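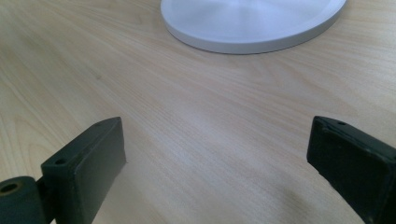

Home Organization, Unit 3: Hanging Storage for the Kitchen
Course notes, Ingegerd Haugland, Sondstead Adult Learning

Welcome back, everyone! Last time we got through drawers and dividers (and thank you to Siu-fong Chu for bringing in her whole cutlery tray, which must have been a job on the bus). This unit is on utensils that live out in the open, and I have a great many opinions on the subject, so please be patient with me.

Why hang things at all?

A spoon in a drawer gets buried under the whisk and the potato masher, and then you are stirring the soup with a fork. Hanging keeps your everyday tools where your hand already goes. It also lets a wooden spoon air out on all sides after washing, though you should still wipe it with a towel first.

Choosing a stand

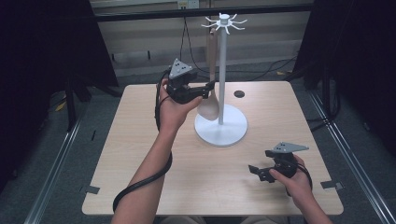 Height is the first thing to check, well before color or price. Measure your longest tool from the top of the handle to the tip and compare that with the space under the hooks. The wooden spoon hanging beside the white pole has its bowl just above the round base, and that is as low as I would want anything to go. A soup ladle any longer would end up resting on the base, and you'd be forever fishing it off. Look at the hooks too, because the curved kind that spread out like spokes give each handle a spot of its own.

Loading it

Start with the heaviest tool, then put the next heaviest straight across from it. Carry on in pairs like that, and leave one hook free for whatever you are cooking with.

For next time

Please read handout 13 and bring one utensil you can't find a home for. Irena Kołodziej has promised us her grandmother's strainer, and I can hardly wait to see it!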